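Thread: Buying a used kettle, or: how cheap is too cheap
Last updated: 2026-06-25

mossbucket
My Clatitz kettle quit in March and I've been boiling water in a saucepan ever since, like a pioneer with broadband. Someone near me is selling a used Adov for next to nothing. Is a secondhand kettle gross?

tin_otter
You drink from restaurant cups that 3,000 strangers have had in their mouths. Buy the kettle.

parsnip_ltd
Disagree. Restaurants wash the cups. You don't know what went in that kettle. My old roommate made ramen in ours, with the flavor packet.

tin_otter
So boil some citric acid in it and throw that out. I've done this with three kettles and I'm still here, complaining on forums.

mossbucket
The listing says "light scale." The photo of the inside looks like a cave tour.

quillback60
Scale is only minerals. I'd worry about the lid hinge and the switch. If the switch doesn't click off by itself, walk away. I ignored that once with a Jutunlow and repainted a cabinet.

parsnip_ltd
Or spend the 60 bucks on a new one and sleep at night.

quillback60
60? The new Suvarna is 179 and it has an app. I don't need my phone to tell me the water is hot. I was there.

dovetail_annie
Coming down on the used side, with one warning: check the cord length. Mine barely reaches the outlet, so tea happens at one end of the table and everybody walks to it. Ours is the light blue one, last of these three.
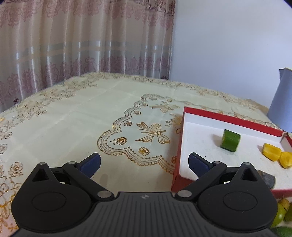
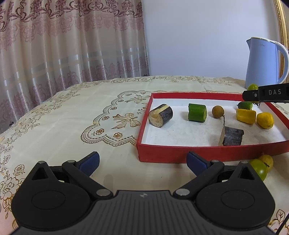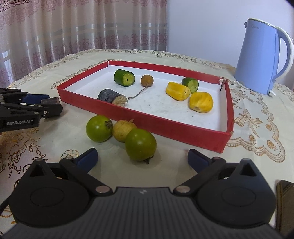

Anyway, the short cord. You can't fix it, and the extension cord you buy to get around it will be the wrong kind for something that pulls that much power. Measure before you pay.

parsnip_ltd
So the case for used kettles is that you have to rearrange the house.

dovetail_annie
The case is that I saved 80 dollars and I get some steps in.

mossbucket
Seller now says the lid "mostly" closes. I offered half – they've stopped replying. Back to the saucepan.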